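# Little Corners of the House – Tabletop Stands, Trays and Catch-Alls

Welcome back to the gallery, and thank you for all the kind notes about the last batch! I've spent a good part of the winter fussing over the small places where things get set down at the end of the day, the keys and the bracelets and the watch that always ends up under a magazine. I never planned on making a whole page out of it, but one tray led to another, as they do, and here we are.

Most of what I've tried has come from the Restero shop or out of the bargain bin at Naidu, where I can't be trusted with a basket. I like dark pieces on pale wood best. They look settled somehow, and you can find them first thing in the morning before the coffee has done its work. White stands are pretty in the store, but on my dresser they vanished into the wall and I kept knocking them over.

The T-shaped stands are my favorites of the bunch. You get a long bar up top for anything that drapes, a few pegs below for the shorter things, and a tray at the foot for whatever slips off or never made it onto a peg to begin with (rings, mostly, and one lonely earring I'm still hoping to match).

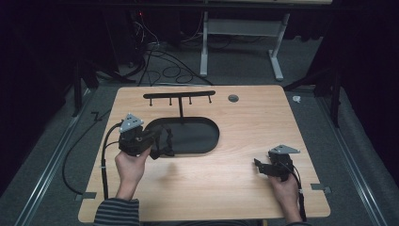

*Black T-shaped rack with four little pegs and an oval tray at its foot, on the light wooden table. A dark strap or bit of fabric hangs over toward the tray.*

I'm very fond of an oval tray, I'll admit. The square ones I had before collected dust in every corner, and a rounded end wipes clean with one pass of a soft cloth. If you're shopping for one, look for a smooth inside and skip the felt lining, which is lovely for a month and then holds on to every crumb of lint in the house.

A word on pegs, too. The kind with a small knob at the end will keep a loop from sliding off when somebody bumps the table, and in a house like mine somebody always does. Long necklaces go on the ends of the bar and short ones toward the middle – they tangle less that way, and you can lift one off without bringing its neighbors along.

I'm still making up my mind between the Stakero hooks and the Onex ones for the hallway, so those will have to wait for the July page. If you have either of them up at home, do write and tell me how they're holding.

*Page last updated 3/18/21*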